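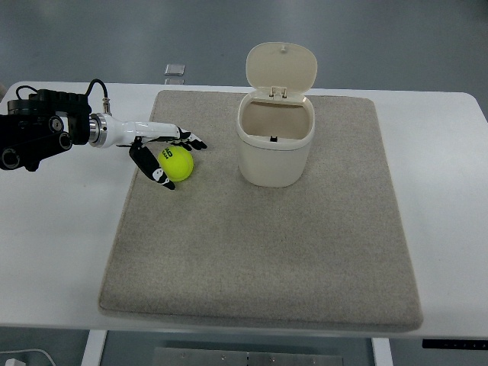

Gray felt on a white table

Felt, and What a Cold Spring Is Good For

March 27, 2020

I have been meaning to write about felt for ages, and with so many of you writing in to ask what you can make at home without a trip to the store, I thought I might as well get on with it. Felt is about the friendliest material I know. It doesn't fray, you can cut it with ordinary kitchen scissors if you must, and a beginner can turn out something useful in one evening.

My own first try was a set of coasters for my aunt, who kept them out on the porch for years, long after they had gone the color of weak tea. I had used craft felt from the dime store, the thin kind, and it pilled dreadfully. If you can manage it, look for wool, or at least a good wool blend. Aarti Mishra, who taught the Grorlow evening class before me, used to have us rub a corner between finger and thumb and then tug it both ways. Good felt gives a little and comes back. Poor felt stays stretched, and there isn't much you can do about it afterward.

For a table mat, start with a paper pattern. Put your biggest dinner plate on a sheet of newspaper with the knife and fork beside it, draw a generous rectangle around the lot and cut that out first. Live with it for a meal or two! You would be surprised how often people find they want it wider. When you are happy, pin it to the felt and cut in long, slow strokes, turning the felt and keeping your scissors where they are.

Edges are a matter of taste. I like a plain blanket stitch in a wool yarn, 5 stitches to the inch or so, but Eglė Luik leaves hers raw and they look very handsome – I have stopped arguing with her about it.

Washing is where most of the heartbreak happens. Cool water, a drop of mild soap, and no wringing. Roll the mat in a towel, press down on it with your forearms, then dry it flat and away from the radiator. A stain from gravy or candle wax is best left to harden and lifted off with a butter knife before any water goes near it.

For those of you with scraps left over (and I have a whole pillowcase full), Eglė has drawn up a pattern for a needle book that takes a piece no bigger than your hand. We will print it in the next letter, along with the corrections to the Videl mitten chart, which went out with a row missing after row 10. I am sorry about that one. Several of you ended up with very short thumbs, and you were awfully nice about it.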